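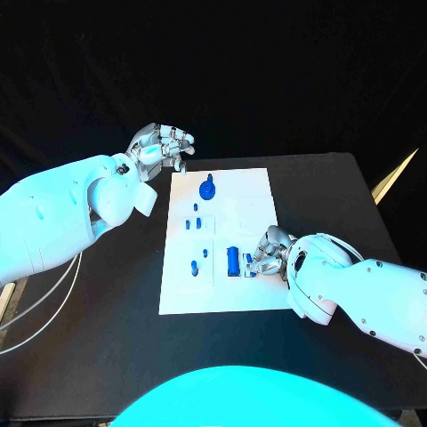 florian_gaillard
Finally got to see the Waltura hull section at the open day in May and I'm still buzzing! It's a 60 metre coastal ferry with a composite superstructure, glass fibre skins over a foam core, and the weight saving is huge compared with the steel version. Small blue parts on a white sheet of paper in the picture – but back to the ship. Does anyone know how Parunen plan to join the composite deckhouse to the steel deck? Bonded, bolted or both?

keelson3547
Both, I'd bet. Chevalier did a bonded joint with bolts as backup on their workboats and it's lovely stuff to look at up close.

oldplater
Sorry, can't share the excitement. Show me the fire test first. Resin goes soft long before steel does, and you've got passengers sitting above it.

florian_gaillard
Fair point, but that's what the insulation is for! Plisex showed us a panel with the lining on and I was really impressed (heavier than I expected, mind).

oldplater
Then you've put half your weight back on.

keelson3547
Not half, come on. Even with the lining there's a good saving up high, right where you want it for stability.

tidewrack
Has anyone asked about repairs? Our yard has 3 laminators and a waiting list.

florian_gaillard
Good question, I'll email them tonight and post whatever I get back.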